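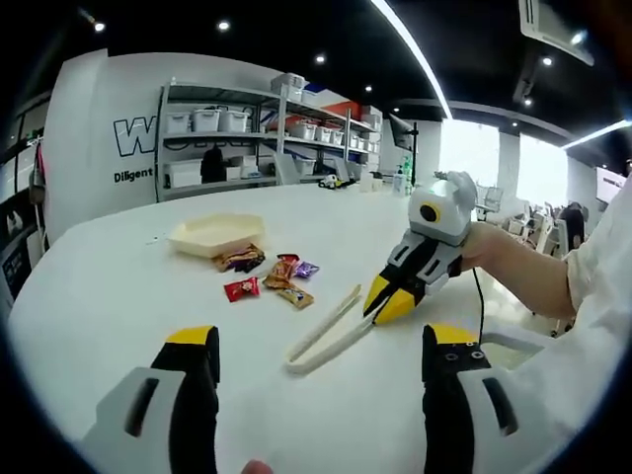 Skukwood, 2022-01-21

So we lost most of a day of candy demos, and it was a screw. A tiny little screw!

Some background if you're new. I've been recording tabletop demos with the hand-held grippers for the Nartey project (pick up the candy, put it in the tray, pick it up with the tongs, put it in the tray, dream about the tray). Each take gets a score from the checking script, and anything where the jaw opening doesn't match up with the motion gets kicked out. Normally we lose a handful. This time we had 164 takes and the script threw out every single one after number 20. I thought the script was broken. I was kind of rude about the script.

My first guess was the cable. It's always the cable, right? It has a way of working loose when you twist your wrist over, and then the readings jump all over the place. Swapped it, recorded 8 more, all rejected. Then I blamed the candy, which sounds silly, but shiny wrappers have messed with our tracking before -- there's a whole sad post about that from when I was using foil ones. Switched to plain wooden blocks for a few takes. Same thing.

What finally gave it away was the sound. I was opening and closing the jaws with nothing in them, just fidgeting while I waited for a file to copy, and one side had a little click at the end of its travel. The other side didn't. I put a finger on the jaw and could wiggle it sideways, maybe a hair, but enough that closed wasn't closed anymore.
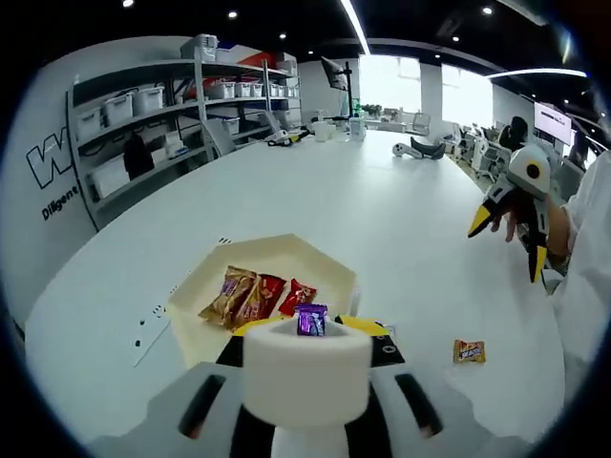 The screw holding the jaw to its slider had backed out by most of a turn. So the motor side of things (well, the trigger side, no motors on these) was reporting a nice tight grip and the tip was sitting a bit open. Big items were fine, they're forgiving. Anything small would get pinched at a slant and then slide, and I'd squeeze harder without noticing, and I'm pretty sure that's what made the numbers drift.

The part that bugs me is that it could've been worse than bad data. We play recordings back on the arm over at Titier, and an arm that thinks it's gripping when it isn't will happily carry on to the next step. I really don't want to find out about that one with somebody's hand nearby.

Anyway! Thread locker on all the jaw screws now, the blue kind so I can still get them out. I also do a wiggle check before the first take and after every 17 takes, which is a weird number but it's how many fit in one batch. I'm re-recording the rest this week. The early ones were fine, so those stay.

I owe the script an apology.

Last updated: January 2022

Search this blog... Go

Recent posts
Foil wrappers, why did I think that would work
Paltovlow jaw pads, first impressions
Labeling my cables (finally)
A very slow pick and place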